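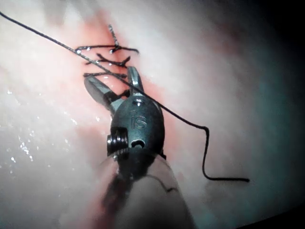
Nahtübung, Greifer offen über dem Faden

So, ihr Lieben, ich habe gestern Nacht »Pattinasarany« zugeklappt und muss jetzt einfach ein bisschen erzählen, sonst platze ich. Wird wieder ein längerer Thread, ihr kennt mich ja. Holt euch einen Tee!

Khrystyna-Mariia Kostiuk schreibt eine Familiengeschichte über drei Generationen, und am Anfang war ich ehrlich gesagt ziemlich verloren, weil ständig neue Cousinen auftauchen (vorne gibt es einen Stammbaum, den habe ich natürlich erst auf Seite 200 entdeckt). 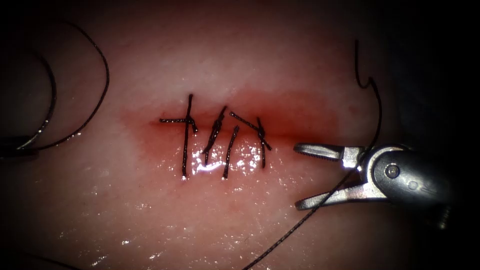 Aber dann kommt Zella. Zella ist die Großtante, die im Salzlager arbeitet und jeden Abend Briefe schreibt, die sie nie abschickt, und ab da war ich drin. Ich habe im Zug gelesen, beim Kochen, einmal sogar an der Supermarktkasse, sehr zur Freude der Leute hinter mir.

Ganze 754 Seiten hat das Ding übrigens. Im März hatte ich schon einmal angefangen und nach fünf Kapiteln aufgegeben, das lag aber an mir und am Umzug. Gebt dem Buch bitte Zeit bis zur Überfahrt nach Onum!
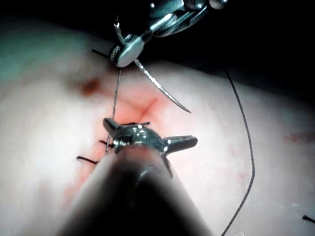
Was mir nicht so gefallen hat: der Teil mit dem Verwalter Vanex. Der Mann ist böse, das verstehen wir schnell, und trotzdem bekommt er noch einen Monolog und noch einen. Da habe ich ein wenig quergelesen, ich gebe es zu.

Dafür ist der Schluss wunderschön. Ich verrate nichts, nur dass die Briefe noch einmal wichtig werden und ich um halb zwei mit Taschentüchern im Bett saß. Wer gerade selbst jemanden verloren hat, sollte vielleicht noch warten, es wird viel gestorben und viel am Krankenbett gesessen.

Von mir gibt es 4,5 Sterne, den halben ziehe ich für Vanex ab. Und jetzt will ich wissen, wie es euch damit ging, vor allem mit dem Kapitel im Salzlager. 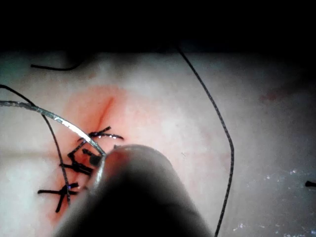
Orest Skoryk: Ich fand gerade die Monologe stark! Ohne die hätte ich Zellas Entscheidung am Ende gar nicht verstanden. Beim Stammbaum bin ich aber ganz bei dir, den habe ich mir irgendwann abgeschrieben und als Lesezeichen benutzt.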